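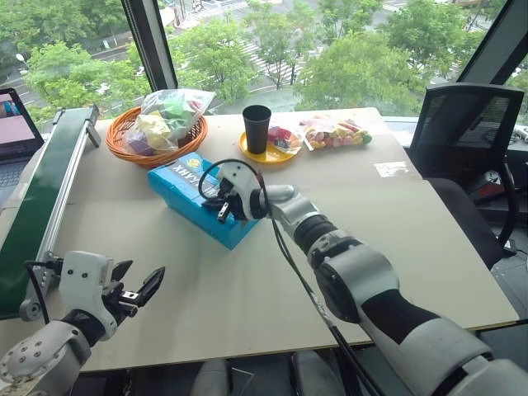

Ebuka Eze thinks we'll get nobody, and told us so in February: people have better things to do with an afternoon than pass sweets and shoes along a table, and the ones who do turn up will tell you whatever you want to hear.

He may be right. We are asking anyway.

Call for participants: the mixed goods packing study, Skirow

We want 20 adults who have packed things for a living, or who have at least been on the wrong end of a badly packed parcel, to spend an afternoon with us at the Imrie unit in Skirow. You'll handle ordinary goods at a table with a short conveyor belt beside it. Boxes, bags of sweets, shoes, a basket, a cup and plate. Then we ask what got in your way.

Why bother? Plernadport, who are paying, have a packing guide of 34 pages which says that mixed goods should always go down the belt in order of weight. I have read it twice and can't find where that comes from. It may be good advice. It may be something somebody once said in a meeting. I would like to see people try it both ways before it goes up on another wall.

What you'd be doing

Sorting a mixed set of goods, first your own way and then by the guide. Placing things on the belt and taking them off again. Bagged sweets are the awkward ones, as they slump and won't stay where you put them, and shoes are not much better. After that there's a talk over tea, with notes taken.
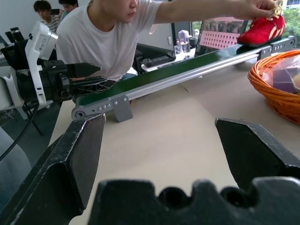 Shoe on the belt at Skirow.

What we can offer

£30 for the afternoon, paid on the day, plus bus fare from Grunduvdale if you keep the ticket. We start at 1pm and should be done by half past four. I say should. Tea is free and not very good.

What we can't offer

A job. Please don't come hoping it will turn into one — I've seen too many "studies" that were really unpaid interviews, and there is no post at the end of this. Nor will we promise that the guide will change. We'll write up what people said, including the rude parts, and send a copy to everyone who took part.

Who should apply

Anyone over 18 who can stand for a couple of hours with breaks. Stools can be had if you ask. Warehouse, shop floor, market stall, food bank and house moving all count as experience. You don't need to be quick. If you think the whole idea is daft, put that in your message and say why. I would rather have five people who argue than a full room of nodders.

If you have a food allergy, tell us first. The sweets are bagged but we'd still want to know.

How to apply

Write a few lines to Athina Moschos, Packing Study, Imrie unit, Skirow, or leave a note at the Grunduvdale library desk. No CVs. Tell us what you have packed and what went wrong with it. Replies go out by the end of the month, to everyone, yes or no.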